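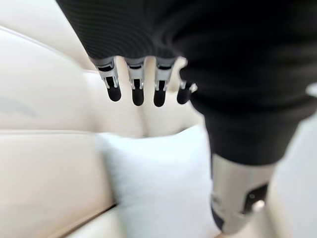
Lotier hand in the black knit cover, sofa and pillow work

Lotier Hand and Arm, Soft Furnishings Kit
Levcombe Room Equipment
In stock. Ships from our own shop. Price on request, see bottom of page.

For rental lodges, staff lounges, show homes, waiting rooms. Anywhere with sofas that get sat on all day and need putting right before the next lot come in. Picks up pillows, sets them back against the cushions, goes along the seat and tidies. Then on to the next one.

Does not clean. We get asked every week. No vacuum, no spray, no stain removal. Straightening and placing only.

What's in the kit

Lotier hand, jointed metal fingers with black rounded tips
Arm, assembled and checked
Knit cover, black, fitted, plus one spare
Floor base with brakes
Charger and cable
Tablet with the room setup already on it
Printed quick guide (the long one is on the tablet)

Covers

Ribbed knit, goes over the back of the hand and down the forearm. Comes off for washing, cold, no dryer. Please no dryer, it shrinks and then the finger joints drag. Spare covers sold singly, black only for now. Gray maybe in December.

Finger tips

Matte black, replaceable. Wipe with a damp cloth before leather, grit is what marks it. Pale leather especially. If a tip goes shiny or feels slick, swap it. Ten second job once you've done a couple.

Speed

Slow. A person is faster on one sofa, no contest. It earns its keep when there's a long row of them and the same two people would be bending over every one. Allow roughly 9 minutes for a three-seater with pillows, less once the room is learned.

What changes for your staff

Worth reading before you order, people skip this bit and then call us.

Illalow Lodges have had the kit on turnarounds since last season. Same crew as before, same hours. What moved was the order of the work. Bathrooms and beds used to wait while somebody did the lounge, now the lounge runs while they're upstairs. Precious Ntuli runs the crew there and was not keen at first:

"I thought I'd be babysitting it. First month I was, a bit. Now I set it going and I go do the bathrooms, then I check the lounge last. My back is better. The girls still redo the pillows their own way sometimes and I let them."

She also told us the start chime was too loud for early check-outs. Fixed in the current software, there's a mute now under Room, Sound.

Somebody has to own it, though. Charging, covers, moving it between rooms. Put that on a person's list with time against it or it wont get done, and it'll sit in a closet. Illalow pays an extra half hour a shift for it. We think that's fair.

Also tell people before it arrives. What it will do, what it won't, whose job is what. One site didnt and had a bad couple of weeks.

Training

One visit, included. Wanting Liao comes out, sets up your first 4 rooms with your staff doing the tapping, and stays until they're happy. Groups of up to 4 work best. Extra visits charged, phone help isn't. Bring the people who'll use it please, not only the manager.

Working around it

Keep clear of the arm while it's moving. Stop button on the base and on the tablet, show everyone both.
Pets out of the room.
Guests out of the room.
Take phones, remotes, glasses off the sofa first. It will try to pick up a remote. Results vary.
Floor flat, no thick rugs under the base.

Not suitable for

Outdoor furniture
Recliners left open
Throws with long fringe, it catches in the joints. Liu throw clips help if you must have them, listed under Accessories.

Trial

30 days. Send it back in the crate it came in, we collect. Keep the crate! Covers can't be returned once washed.

Service

Yearly check at your place. Joints, cable, tips, brakes. Bring up the fault log on the tablet before you call, saves us both time.

Ordering

Email or phone, no cart on this page yet. Tell us number of rooms, type of sofas (leather, fabric, both), stairs or elevator. A couple of phone pics of the rooms is plenty. Quote comes back same day if you write before noon, otherwise next morning.

Related: Spare knit cover. Finger tip set. Base wheels, soft. Liu throw clips.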